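Last updated: June

Progress note to Mayuree Meesuk, Heydari program office
From: Embla Lie, Skatura handling project

Short one this time, full numbers come with the quarterly. Main item is the open day at the Jaststead hall. 23 visitors signed in, mostly from retail returns and two small warehouses. Florencia ran the floor, Uriel on the controls, I did the talking and the coffee.

Program for the day – soft goods handling, bags mainly. Bags are still the hard case for us. Straps, zippers, things that swing. Visitors asked for more of them and fewer boxes, so we changed the running order after lunch and gave the bag station a second slot. The gray suede bag with the gold-toned zipper pull was on the list, the gloved hand did that station.
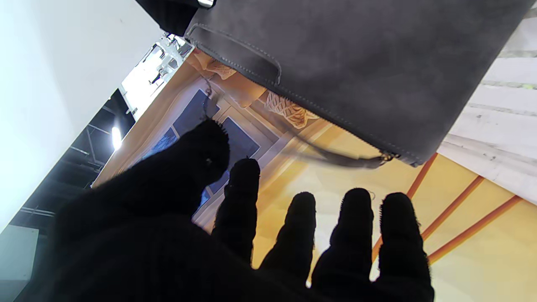

Can the hand be moved to another site without a full recalibration? Not yet, a move costs us 3 hours of setup with Uriel present, and we want that down to one before the next visit.

Logged trials for the period now stand at 2,764, open day included. Sorting of the logs is behind. Hipólito has the first batch done, rest by end of month if the new disk arives on time.

Feedback forms: got most of them back. People liked being close to the work. Complaints were noise from the compressor and not enough chairs. One warehouse (Flallira) wants a follow up at there own site, I said we would ask you first. Travel isnt in the current budget.

Still open:
– spare gloves, 4 pairs ordered, no ship date
– safety sign-off for the second station
– decision on Flallira visit, need this from you

Will call after the budget meeting. Embla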